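Ostska Nesting Cups, Set of 5

We have carried a lot of kitchenware over the years, and the Ostska cups are the ones that keep coming home with the staff. They started out as measuring cups for a bakery in Clurkholm, and people kept using them for everything else — snacks, paint water, seed sorting, the dog's dinner.

Each set has five sizes that stack inside one another, so the whole lot takes up the space of the biggest cup. That one holds 11 ounces, and the smallest holds 2. The walls are a touch thicker than you might expect, which makes them nice to hold, and the rolled rim pours cleanly on every side (no hunting for the spout!).
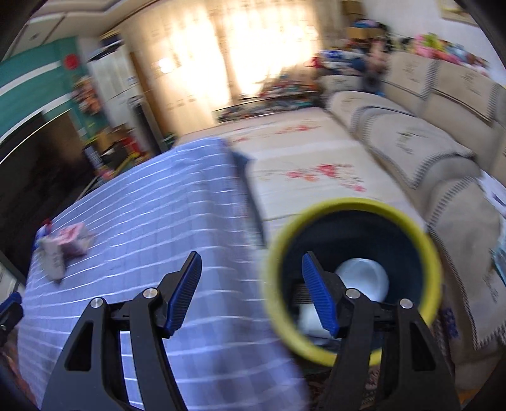

Our favorite use is on baking day. Measure everything out first, line the cups up by the mixer and go. The middle size is perfect for cracking an egg into, and the two big ones are deep enough to whisk a dressing without splashing the counter.

They go in the dishwasher, top or bottom rack. You can freeze leftovers in them too, but leave a little room at the top for soups and sauces. Please keep them out of the oven and off the stove.

Lids are sold separately and come in packs of 3, to fit the three largest sizes. The older Himis lids fit as well, though they sit nearly flush and can be a bit stiff to lift off the first few times. Lids from the Huang storage line do not fit, sorry — the rim is a different shape.

Colors vary by batch. The new one lands in November, and if you want a particular shade, leave a note with your order and we'll check the shelf before packing.

Sold as a full set. Single replacement cups are available in every size.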